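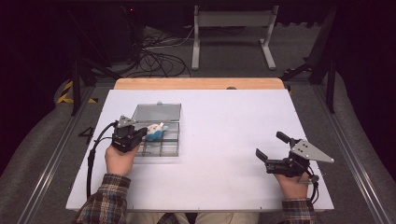 ボタンやビーズの整理、仕切りケースで細かく分けるべきでしょうか

Skavis 暮らしの相談室 > 手芸・裁縫 > 道具と収納
投稿日 2022年7月28日

Rania Awwad

義理の母が洋裁をやめることになり、ボタン、スナップ、ホック、ビーズなどの細かいものをまとめて譲り受けました。クッキーの缶、ジャムの瓶、封筒、チャック付きの袋と入れ物はばらばらで、中身も混ざっています。同じボタンが缶にも瓶にも入っていたりします。

私は普段、子どもの服の直しと、小さなぬいぐるみの服を作る程度です。販売はしていません。ミシンは食卓に出して使い、食事の前に片づけます。専用の部屋はありません。

収納に使えるのは、廊下にある幅146センチの棚の一段だけです。奥行きは浅めで、裁縫箱と布の箱もそこに置いています。棚の上の段は主人の本なので動かせません。

最初は透明の仕切りケースを買って、一マスに一種類ずつ入れるつもりでした。近所のIchikawaという手芸店で見たら、Pllillerではなく、Pliller(綴りを間違えて店の人に聞いてしまい、取り寄せになりかけました)の一番大きいケースが2000円でした。小さいほうは900円です。全部をこれに入れようとすると、かなりの金額になります。それに、マスの数より種類のほうが多い気がします。

困っているのは次のことです。

色で分けるのか、大きさで分けるのか、穴の数や形で分けるのか。義母に聞いたら「使うときに缶をひっくり返して探せばいい」と言われました。義母はそれで長年やってきたのですが、私は一度それをやって、夕食の時間になってしまいました。

一つしかないボタンをどうするか。きれいなものもあるので捨てるのは迷いますが、一つでは服に使えません。

貝やガラスのような素材のものと、プラスチックのものを一緒に入れて傷まないか。金属のホックには少しさびが出ているものもあります。

ビーズはとても小さく、仕切りの隙間から隣に移ってしまわないかが心配です。以前使っていた安いケースでは、ふたとの間に隙間があって、横にして運んだら全部混ざりました。

下の子がまだ小さいので、食卓に広げたままにはできません。作業を途中でやめて、すぐにしまえる形がいいです。

あまり手間のかからない分け方を教えてください。写真を撮って一覧にするような方法は、たぶん続きません。

縫い代一センチ

洋服のお直しの店に勤めていました。今は自宅で知り合いの直しをしています。ボタンの整理は何度もやり直したので、今の形に落ち着くまでのことも含めて書きます。

まず、ケースを買うのは後にしてください。先に分けて、量がわかってから買うほうが無駄がありません。分ける間は、浅い菓子箱のふた、卵のパック、製氷皿、お弁当用の紙カップなどで足ります。

分ける順番です。

最初に種類で分けます。ボタン、スナップ、かぎホック、ビーズ、その他。「その他」にはファスナーの引き手、バックル、ゴム通し、まち針、何かわからない部品などが入ります。この段階ではボタンの色も大きさも見ません。缶を一つあけたら、その缶が終わるまで次をあけないでください。一度に全部出すと片づかなくなります。小さいお子さんがいるならなおさらで、缶一つなら食事の前に終わります。

次に、針や割れたものを抜きます。古い缶には、折れた針やさびたまち針が必ずと言っていいほど混ざっています。手を入れてかき回さず、浅い箱に薄く広げてから拾います。磁石を紙で包んで上を通すと、針とスナップの一部が取れます。紙を外せば落ちるので、裸の磁石より楽です。

ボタンは、同じものが何個あるかで分けます。私はここが一番大事だと思っています。色や大きさより先に、揃いかどうかです。

揃いのものは糸を通して束ねます。丈夫な木綿糸を穴に通して輪に結ぶだけです。足つきボタンも同じです。糸は結び切らず、蝶結びにしておくとほどくときに切らずにすみます。束にすると、缶の中に入っていても散らばりません。マスに一種類ずつ入れる必要がなくなるので、ケースの数が減ります。

束ができたら、初めて大きさと色を見ます。服に使うなら大きさが先です。ボタンホールがもう開いている服の直しでは、色が合っていても大きさが違えば使えません。私は、シャツ用の小さいもの、カーディガンやパジャマに使う中くらいのもの、上着やコート用の大きいもの、の順に置いています。境目は厳密に決めていません。直径19ミリのものは中と大のどちらにも使いますが、うちでは大に入れると決めています。迷う大きさだけ、どちらに入れるか決めておくと後で探しやすいです。

色はその中で、白と生成り、黒と紺、茶、それ以外、くらいで十分です。赤、青、緑を別々にしても、出番の多い色は限られています。白と生成りは混ぜても見ればわかりますが、夜の電灯の下では見分けにくいので、色を合わせるときは昼間に窓のそばで見てください。黒と紺も同じです。

一つだけのボタンは、一つの瓶にまとめて入れます。ぬいぐるみの服を作られるなら、むしろこちらのほうがよく使うのではないでしょうか。前あきに見せる飾りなら一つで足ります。巾着の留め、ポーチのループ留め、ブローチ台に貼る、などの使い道もあります。瓶がいっぱいになったら好きなものだけ残して、あとは手放します。瓶の大きさを上限にしておくと、迷う回数が減ります。

素材について。貝ボタンは、硬い金属と一緒に入れて振ると表面に傷がつきます。布の小袋に入れるか、糸で束ねて端のマスに分けておけば大丈夫です。ガラスは縁が欠けるので、私は一つずつ薄紙で包みます。数が多いなら、底にフェルトを敷いたマスに平らに並べる程度でもいいと思います。木のボタンは湿気の多いところに置かないでください。

昔のボタンの中には、酸っぱいにおいがしたり、表面がべたついたりするものがあります。素材の名前まではわからなくてもかまいません。そういうものは他と分けて、密閉せず紙袋などに入れてください。同じ容器に入れた金属がさびることがあります。古い缶をあけてにおいがきつかったら、その缶の中の金属はよく見たほうがいいです。

さびたホックは使わないほうが無難です。削って使う人もいますが、洗濯すると布に茶色いしみがつくことがあり、落とすのが大変です。かぎホックは新しく買っても高いものではありません。

それからスナップは、凹と凸を必ずはめた状態でしまってください。別々に入れると、大きさの微妙に違うものが混ざって、縫い付けてからはまらないことに気づきます。はめてみて、片方だけ余ったものは捨ててかまいません。

ケースの話に戻ります。束ねたあとで残るのは、こまごました揃いのもの、スナップ、ホック、ビーズです。そのくらいなら、最初に見たという小さいほうのケースを一つ買って、足りなければもう一つ、で間に合うと思います。大きいケースは、中身が入ると重く、ふたをあけた状態で食卓の場所を取ります。途中でしまうことが多いなら、小さいもののほうが扱いやすいです。

買うときに店で見るところを書いておきます。

ふたを閉めて、ふたの裏と仕切りの上の間に隙間がないか。横からのぞくとわかります。
仕切りが動かせるものか、固定か。動かせるものは便利ですが、溝のところにわずかな隙間ができるので、小さいビーズには向きません。
留め具が固すぎないか。固いと、あけた勢いで中身が飛びます。片手で押さえながらあけてみてください。
マスの底の角が丸いか。直角だと、小さいボタンが指でつまめません。

ビーズは、マスに直接入れず、小さいチャック袋に入れてからマスに立てて入れるのが確実です。袋の口を上にしておけば、ふたに隙間があっても関係ありません。使うときは袋ごと出して、布の上に少しだけあけます。フェルトやタオル地の上なら転がりません。余ったら、紙を二つに折って溝を作り、そこから袋に戻します。

ラベルは、ケースの側面に貼ってください。ふたの上に貼ると、棚に重ねたとき読めません。廊下の棚は奥行きが浅いとのことなので、ケースは平らに重ねるより、本のように立てたくなると思います。立てるなら、ボタンを束ねてあること、ビーズが袋に入っていることが条件です。ばらのまま立てると、安いケースでは同じことが起きます。

最後に、お義母さんの缶の中に、紙の台紙についたままのボタンがあれば、外さずそのままにしておくことをおすすめします。大きさが印刷されているものがあり、他のボタンを測るときの見本になります。

Flemside

私は逆で、分けません。大きい瓶に全部入れて、使うときに浅いお盆にざっと出します。

以前、色別にきっちり分けてみましたが、使ったあとに元のマスへ戻すのが面倒で、半年もしないうちに「とりあえず」のマスがあふれました。そのマスばかり見るようになったので、やめました。

ただ、お盆は縁のあるものを使ってください。縁がないと床に落ちます。あと瓶は口の広いもの。手が入らない瓶だと取り出すときに困ります。

小さいお子さんがいる家だと危ないかもしれません。うちは大人だけです。

一つしかないボタンは全部ぬいぐるみの目にしました。ただ、赤ちゃんや小さい子に渡すぬいぐるみなら、ボタンの目はやめて刺しゅうにしてください。取れると口に入れます。

もめん豆腐

ボタンのことは上の方が詳しいので、片づけの流れだけ書きます。うちも食卓でミシンを使っていて、廊下の収納から出し入れしています。

収納を「材料の置き場」と「今作っているもの」に分けると楽になりました。棚のケースから、今作っている分のボタンと糸だけを小さい袋に移して、布と一緒にふた付きの箱に入れます。食事の前はその箱のふたを閉めて棚に置くだけです。ケースの中まで整える必要はありません。

作り終わったときに、箱に残ったボタンを元に戻します。残らないこともあります。予備のボタンは、服の脇の縫い代に縫い付けてしまうので、うちでは戻すものがほとんどありません。子どもの服は洗濯表示の裏につけています。肌に当たると嫌がる子もいるので、そこは様子を見てください。

整理の進め方ですが、期限を決めないと缶が廊下に並んだままになります。私は布の整理をしたとき、九月の終わりまでに終わらなかったものはそのまま元の缶に戻す、と決めてやりました。実際に一缶は戻しました。戻した缶は今もそのままですが、特に困っていません。

分けるときの台にはランチョンマットの上より、白い紙か白い板がいいです。透明のボタンと小さいビーズが見えやすくなります。ただ白い貝ボタンは見えにくいので、そのときだけ黒い布に替えます。薄いお盆に紙を敷けば、途中でやめるときお盆ごと持ち上げて高いところに移せます。

作業の終わりには床を見てください。立ったままだと見つからないので、懐中電灯を床に置いて横から照らします。影ができるので小さいものでもわかります。掃除機を先にかけてしまうと、揃いのボタンが一つ足りなくなったときに紙パックをあけることになります。私は二度やりました。あとは掃除機の先にストッキングをかぶせて吸う方法もあります。

写真の一覧が続かないとのことですが、束ねたものの外側に、何の服から取ったか書いた紙を一枚つけておくだけでも違います。「長女 紺のコート」くらいで十分です。お義母さんに見てもらえるうちに、わかるものだけ聞いて書いておくといいかもしれません。うちは聞かないまま預かってしまい、どの服のボタンだったのか後からはわかりませんでした。

Rania Awwad(投稿者からのコメント)

ありがとうございます。先に糸で束ねるというのは思いつきませんでした。缶を一つだけやってみたところ、同じ白いシャツボタンが多く、糸を通したら手のひらに乗る束になりました。これなら一マスに一種類と考えなくてよさそうです。

におい、ありました。平たい缶の茶色いボタンが少し酸っぱいようなにおいです。一緒に入っていたかぎホックがさびていたので、ホックは捨てて、ボタンは紙袋に入れました。別の部屋に置いたほうがいいですか。

ケースは小さいほうを一つだけ買いました。店でふたを閉めて横から見たところ、隙間はほとんどないようでしたが、ビーズは袋に入れます。仕切りは固定のものにしました。

Flemsideさんの瓶の方法は、一つだけのボタンでやってみます。ぬいぐるみの目の件、気をつけます。

義母には、まず台紙つきのものから聞いてみるつもりです。電話で話したら、緑の大きいボタンは自分のコートのものだから捨てないで、と言われました。まだ見つかっていません。

縫い代一センチ

紙袋に入れて、風の通る棚の端に置けば十分です。部屋まで分けなくてもかまいません。貝や金属のそばには置かないでください。数か月して粉をふいたり、ひびが増えたりしていたら処分していいと思います。燃えやすい古い素材の場合があるので、ストーブや日の当たる窓辺は避けて、アイロンも近くでかけないように。

それと、においのついた平たい缶は、洗って乾かしてから使うか、別のことに使ってください。うちでは型紙の重しを入れています。

緑のボタン、コート用なら布の箱のほうに入っていることもあります。残り布にくるんで一緒にしまう人は多いです。

Rania Awwad

布の箱を見たら、緑の布の中に包んでありました。糸を通して、紙に「コート」と書いておきます。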